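3.2 What ended up in the bin, and why the soft things bothered us

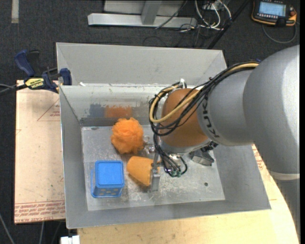 Figure 2. Three household items in the gray sheet-metal bin: an orange mesh bath pouf, an orange cup on its side, and a blue box-shaped container.

I'll admit we picked our first items by walking through our own bathrooms and kitchens with a shopping bag. That got us a pile of cups, tubs, sponges and poufs, and we stuck with it, topping up from Golla, the discount store near the lab, whenever something cracked. The full Bratero set has 16 items, and we only ever put a few of them in the bin at once.

Cups are the easy ones to talk about. A tapered cup like the one in Figure 2 has pretty much two ways of lying in a bin: standing on one end, or over on its side. On its side it tends to roll in a curve and stop wherever the slope lets it. Boxes are even simpler (they sit on a face and stay there), so we used them as our steady reference when we compared layouts.

The bath pouf is a whole other story! It's all folds, so asking which way up it is doesn't get you very far. We tried marking a "top" with thread on one of ours and gave up after a morning, since two of us kept reading the same pouf differently. In the end we labeled poufs by position only and left the orientation field blank. Escobar's item list does the same for sponges, and I think that's the right call.

Color gave us a smaller headache. We have an orange pouf and an orange cup, and in the early labels people mixed them up whenever the two were close together. We thought about swapping one out, but homes are full of things that match, so both stayed. The Medetti labeling sheet now asks for the item name first and the color second, and the mix-ups dropped off a lot. Section 3.3 goes through the sheet line by line.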